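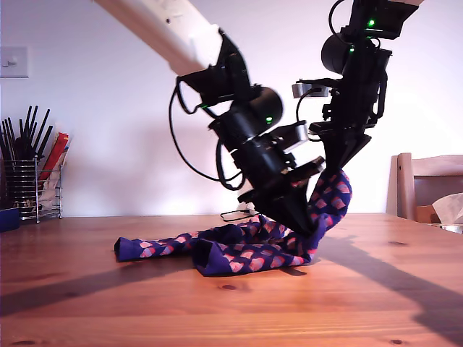

Both arms at work on the socks, on the pine table in Gülizar Sarıgül's kitchen.

Two Arms and a Pair of Socks
June 14, 2020

Gülizar Sarıgül had me laughing before I'd even gotten my shoes off. "Please don't bump the table," she called from the kitchen. "If you bump the table I have to do Prarnley all over again!"

Prarnley, I learned, is her word for the setup routine, the fiddly business of telling each arm where it is compared to the other one. (It's a village she once got lost in, and she says the feeling is the same.) It takes her 17 minutes on a good day. I kept my elbows in.

She started the build in December with a secondhand kit from a little outfit called Nistton. The kit was meant for one arm. She wanted two, so she bought a second set of motors, cut her own brackets at the Clunel workshop down the road, and spent the winter evenings swearing at screws. "I'm a bookkeeper," she told me. "I'd never soldered a thing in my life. My first joint looked like chewed gum."

I asked what everybody must ask her, which is why socks.

"Because I hate doing them!" she said. "And they're hard. A block is a block. You pick it up, it's still a block. A sock is a different shape every time you touch it."

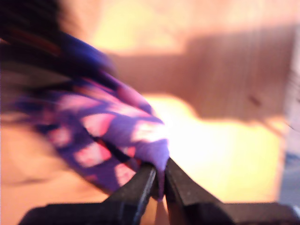 Grip was the thing that nearly made her quit. Her early fingers were smooth, and thin cotton slid right out of them, over and over, for weeks. She went through 6 versions, and the ones she uses now taper so the tips come together on a small bit of cloth. When they close on a purple sock, the knit bunches up between them and the rest fans out behind it, pink spots and all. "I watched that little pinch for so long I was dreaming about it," she said. "My husband would be talking to me at dinner and I'd be looking at his napkin."

She doesn't write out the moves line by line. She guides the arms through the job herself, again and again, and a program she calls Kong learns from the recordings. (Why Kong? "Big hands, good intentions.") By the time I visited she had 3000 of them saved, and she talks about the bad ones the way my uncle talks about fish.

I wanted to know if it ever gets boring.

"Oh, terribly. You put the socks down, you pick them up, you fold, you mess them up again. I do it with the radio on. But then I'll change one thing and run it, and there's that minute where I can't breathe."
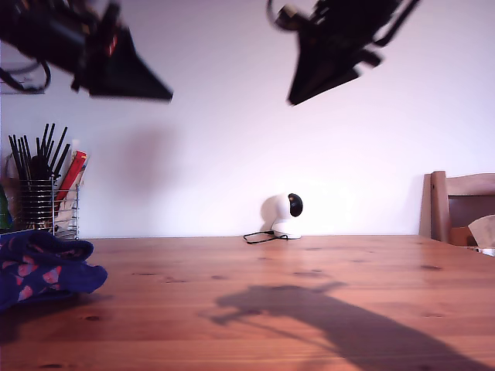

Living with it

The kitchen table is still the kitchen table, and I like that about the whole project. Gülizar never wanted a lab. She says if the arms can only cope with a bare bench in a basement, they're no use to her, so dinner things and chairs stay where they are and the arms have to manage.

That does mean rules. There's a stop button within reach of her left hand, and she won't run anything at full speed with company in the house. "They're not strong," she said, "but a pinch is a pinch. I've had the bruise." She showed me the thumb. I couldn't see anything, but I made the right noises.

How often does it work, then? She pulled a face. Out of her last 90 tries at a simple fold, she was happy with fewer than half, and she was quick to add that her idea of happy is pretty generous. A sock that starts out flat goes best. One that's rolled up on itself can keep her busy all evening.
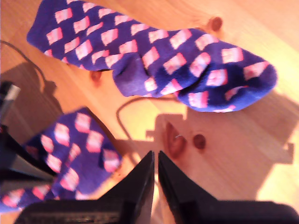 Light is her big headache right now, and it's one she never saw coming. She did all her early recordings at night, under the ceiling lamp, and then wondered why Kong got so confused in the daytime. With the sun on the wood you get those bright patches, and the arms throw dark, blocky shadows right next to the socks. Even the knots in the boards stand out. "I could buy a curtain," she said. "But I like my sun! So now I'm recording mornings too."

I asked what comes after socks and she groaned. Dish towels, probably. Her sister has put in a request for fitted sheets, and Gülizar told her to build her own robot.

Before I left she let me try guiding the arms myself. I got hold of one cuff, let go too early, and said a word I won't print. She saved the recording anyway. It's labeled with my name.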